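搜索工单、文章、用户……

工单 松木桌面掉色／毛巾沾黄／板缝发涩
提交人:Liam Mulcahy 处理:Sandamali Uddin

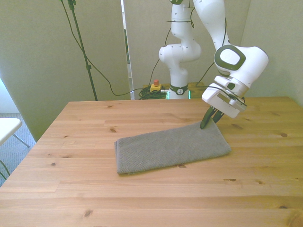 分类:家具与台面 > 实木 > 表面处理

【提交内容】
桌子是松木的,长条板拼的,上过 Dirkine 的木蜡油。问题写一下,比较赶,格式乱见谅。

1)灰毛巾叠好放桌上过夜,早上拿起来底面有淡黄印子,闻着有油味。
2)板与板之间的缝,手指横着摸过去发涩,像有东西粘在里面。
3)节疤周围一圈比别处亮,斜着看很明显。图里看不太出来,得趴下去对着窗看。

毛巾洗过两次了,印子淡了没全掉。新毛巾不敢往上放。桌子每天要用,不能停太久,最多停一个晚上加半个白天。

麻烦尽快,谢谢。

【Sandamali 回复 1】
收到。先问几个:
- 油是什么时候上的?一遍还是两遍?
- 上完有没有把多余的擦掉
- 平时拿什么擦桌子
- 毛巾放上去时是干的还是拧过的湿毛巾
- 叠的时候哪一面朝下,固定的还是随便

先别打磨。也别上第二种油,混了更难弄。

【Liam 回复】
六月初上的,两遍,中间隔了一夜。第一遍擦了,第二遍赶时间没怎么擦,想着它自己会吃进去。
平时用 Golus 的喷雾,橙子味那个,喷完拿纸抹。
毛巾有时候是潮的,拧干之后叠成长方形摊着放,没注意哪面朝下。折边那头厚一点,印子好像就是那头重。

【Sandamali 回复 2】
那基本清楚了。第二遍没擦,油浮在表面没干透,节疤那里本来就不怎么吸油,所以亮。潮毛巾压一晚上,底下不透气,油就上去了。折边那头层数多,干得慢,印子重也对得上。

橙子味喷雾先停。带柑橘溶剂的会把没干透的油又弄软,然后抹进缝里。你说缝里发涩,我怀疑就是这个。成份表你看一眼瓶子背面,有没有写柠檬烯。

今晚先做一个测试:
a. 白棉布一块,干的,别用彩色的
b. 找一处不显眼的地方,用力来回擦一分钟
c. 看布上有没有黄
d. 再换一处节疤旁边,同样擦,两块布分开放,写上位置

结果贴上来。

【Liam 回复】
做了。平的地方布上几乎没颜色。节疤旁边明显黄,还有点粘手。左前方那个大的褐色节疤最严重,靠后边右侧那个小的还好。
瓶子背面有柠檬烯,排第四个。
缝里用牙签挑了一下,出来一点软的东西,黄褐色,像耳屎(不好意思)。

【Sandamali 回复 3】
好,那就是没干的油加灰。不用整张桌子重做。但节疤那里还有一个可能是松脂,松木节疤自己会出脂,光看颜色分不开。先按油处理,处理完过几天还粘,再按松脂走。

步骤:
1. 桌面东西全拿开,毛巾先晾别处
2. 缝:牙签裹一层薄棉布,顺着缝拉,别横着撬。不要用刀尖,松木软,一划一道
3. 节疤和发亮的地方:棉布沾一点点 Cekach 的无味稀释剂,打圈,马上换干布擦掉。一次就做巴掌大一块
4. 全桌干布顺木纹擦一遍
5. 开窗晾,至少一晚。桌面不要盖任何东西,塑料布更不行
6. 第二天再用白布测

注意!!用过的布不要团起来扔桶里,摊平在室外晾干再丢,或者泡水。沾油的布团着会自己发热起火,这个不是吓唬人。
手套戴上,稀释剂伤手。

【Liam 回复】
稀释剂要买,家附近只有 Cullinane 有,小瓶的卖完了,只剩大桶。酒精行不行?

【Sandamali 回复 4】
不建议。酒精对没干透的油效果不稳定,容易擦花,一块白一块黄。等货吧。等的这几天可以先做第 2 和第 4 步,不耽误。毛巾要放就下面垫个透气的架子,别直接贴木头。

【Liam 回复】
小瓶的到货了,今天下午弄的。从三点弄到快六点,比想的久,主要是缝。
节疤周围不亮了,颜色跟旁边差不多,稍微浅一点点。大节疤擦了两轮。
布摊在阳台栏杆上了。
毛巾的印子还是在,有没有办法?

【Sandamali 回复 5】
毛巾:洗洁精原液直接抹在印子上,揉一下,放半小时,温水洗。没掉之前不要进烘干机,一烘就定住了。灰色的一般看不大出来,别用漂白水,会掉一块色。还有,毛巾要是闻着还有油味也先别烘,安全起见晾干。
桌子明早测完说一声。

【Liam 回复】
测了,早上七点多。平的地方白布干净。节疤旁边有极淡一点,要对着光才看见,不粘了。缝里摸着顺了。
毛巾洗洁精弄了一遍,掉了大半,再来一遍。

【Sandamali 回复 6】
可以了。那一点再晾两三天会没。后面:
- 日常用拧得很干的布擦,再过一遍干布,不用喷雾
- 毛巾叠着放可以,要干的,晚上收走
- 下次上油薄涂,过十五分钟全部擦掉,擦到手摸不出油为止,节疤多擦几下
- 浅的那一小圈先不补油,过一个月再看,多半自己会匀

节疤要是又冒粘的东西,透明或者琥珀色、擦了还来,那是松脂,另开一单,别在这单下面接着写,我容易漏看。

状态:待观察 → 已解决
遗留:毛巾第二遍清洗结果未回;浅色圈一个月后复查

【Liam 回复】
毛巾第二遍洗完,湿的时候看不见了,干了再看。浅色圈到时候我另外发。谢了

评论 14 分享 2 有帮助 9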